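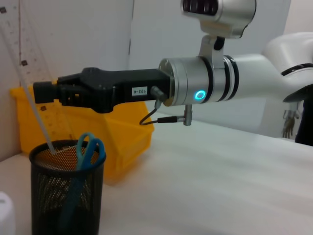
Planning the second bench

Gerau bought its first two-armed bench robot a year ago and is now working out the budget for another. We asked the firm's equipment planner what the first one had taught them.

"The arms were the easy part," she says. "We had a price from Begum for those in a week. What we missed was everything bolted to the end of them."

The spares line in the first budget was £961. It was spent within 3 months, mostly on cables and fingertip pads. The new plan allows for 2 full sets of pads and a spare cable for each gripper.

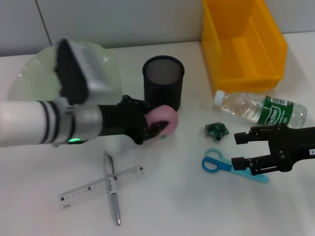
Tidying trial at Gerau, with a pen holder, storage bin and bottle on the table.

Delivery is the next worry. Wavodport quoted 40 working days for grippers, and the planner has put the order date ahead of the building work for that reason.

"I'd rather have boxes sitting in the store than a fitter standing about," she says. Walls and
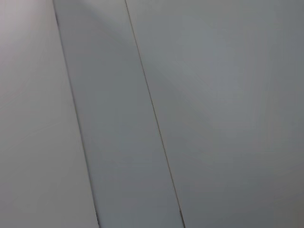
floor space come out of a separate budget, and that one has already been signed off. Power sockets were left out of it last time and had to be added later.

Software support comes from Likine and is paid yearly. She has asked for one contract to cover both benches, but has had no firm answer.
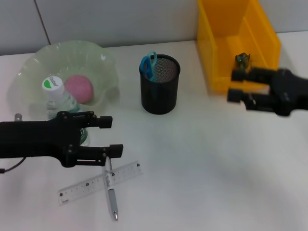 Test items cost very little and still need a line of their own. "People forget them," she says. "A ruler, a pen, scissors, a pink ball, a bowl to put it in. They get scratched or go missing, and then you can't repeat last month's test." She buys them in pairs and keeps the receipts with the gripper paperwork. The order for the second bench goes in once the support price is settled.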